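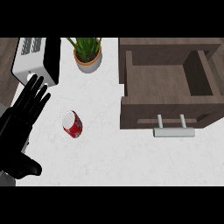

I've lived in four rentals and one place with a mortgage attached, and every one of them has had a kitchen bench I couldn't use. It was there, all right. You just couldn't roll out pastry on it without shifting half your belongings first.

My mum's rule was that anything you use daily stays out. Fair enough, but she had five kids and a bench the length of a cricket pitch. Mine is 296 centimetres including the sink, and once you've taken out the sink and the cooktop I reckon you could just about butter toast for two. So last winter I started putting things away. The kettle went in a cupboard (I lasted two days, it's back). The toaster went in next to it and has stayed there, crumbs and all, and my partner Seidu still opens the wrong door every Saturday and swears at the colanders.

Now, the magazines will tell you to buy your way out of this. I looked at a Tovell bread bin that cost 300 dollars. For bread! I looked at a set of matching canisters too, and got as far as the checkout before I remembered that I keep my flour in the bag with a peg on it and have never once been unhappy about that.

My friend Regula Danzer thinks I've gone too far. Her bench is chockers – plants, mail, a bowl of keys, a radio, the dog's tablets – and she says a bare kitchen looks like somebody's about to sell it. She has a point. I did feel a bit like a guest in my own house for the first week or so, and I put the basil back on the windowsill mostly for company.

But I'm cooking more. I made dumplings on a weeknight, 44 of them, with flour from one end of the bench to the other, and I didn't have to move a single thing to do it. The cupboards are a disgrace, mind you. Something falls out whenever I go looking for the big saucepan, and I'm going to have to deal with the plastic lids before June.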